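Kotendale Gripper Comparison

The Kotendale Gripper Comparison is a bench trial of two-fingered grippers on paired robot arms. Jocelyn Bañez started it at the Macapagal workshop in Durkberg, and it has grown into a wonderfully thorough record of how grippers cope with ordinary kitchenware.

Method

Each gripper gets 40 attempts per object, split between the two arms. 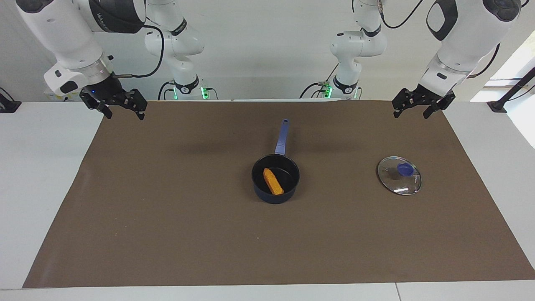
Scoring follows a sheet drawn up by Kwok-wai Lu, with 5 points for a clean lift and none for a drop. Objects are chosen for their awkward shapes, and the cookware set is a favorite! A saucepan offers a long handle to close on, while its glass lid, lying flat on the mat, leaves only a knob and a thin metal rim for slotted fingers to work with. Attempts that end with a lid tilted past 17 degrees are marked down.

Lid grasps

Lids make up the liveliest part of the record. Approaching from the side brings the fingers in across the glass, where they can hold the rim and reach the knob as well.

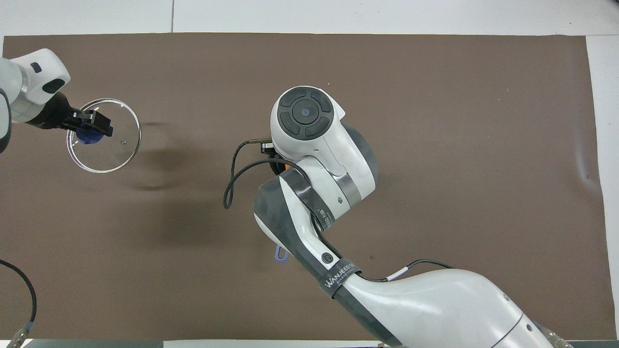
Related trials

The Ullirari bench repeats the lid series with three finger lengths.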